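How I look after our two-arm cell in Cloltport – a short thread, because two people asked me the same thing in November.

1/ The cell is simple. One table, one arm on each side, a gripper with two fingers on each arm. We call it Udinus, after the project. I am the person who opens it in the morning and closes it in the evening.

2/ First thing in the morning I don't switch on anything. I walk one time around the table and look at the cables. A cable that moved a little yesterday can catch on a joint today.

3/ Where a cable goes over a moving wrist, it needs a loop. Too tight and it pulls at the connector. Too big and it hangs in the work. I move the joint by hand to both ends of its travel and watch the loop the whole way.

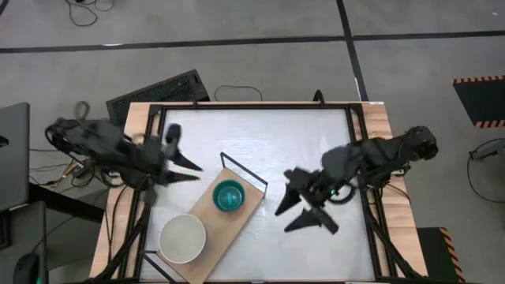

4/ Then the fingers. I open and close each gripper ten times with nothing in it. If one finger arrives later than the other, I clean the slide before I do anything else. Most days it is only dust.

5/ Every 700 cycles I check the finger screws with the small torque key. Innes Galbraith, who built the first version of the cell, used to do it every 1000. We found two loose screws that way, so I changed the number.

6/ For the position check I use a tray and bowls. Both arms go to their start pose, open, and I compare with the values in my notebook. I accept a difference of 2 mm. More than this and I do the zero again for that arm only.

7/ My worst mistake: I wiped the work surface with too much cleaner and the tray was sliding all afternoon. I was looking for the fault in the software! Now I use a damp cloth, then a dry one.

8/ Spare parts. We keep one full set of fingers and two wrist cables on the shelf. The cables come from Trindumico and the last order took about 126 days, so please don't wait until you need one.

9/ The left arm still makes a small noise when it turns slowly. Forsyth thinks it is the bearing, I think it is a cover that is rubbing. I will take the cover off this month and write here what I find.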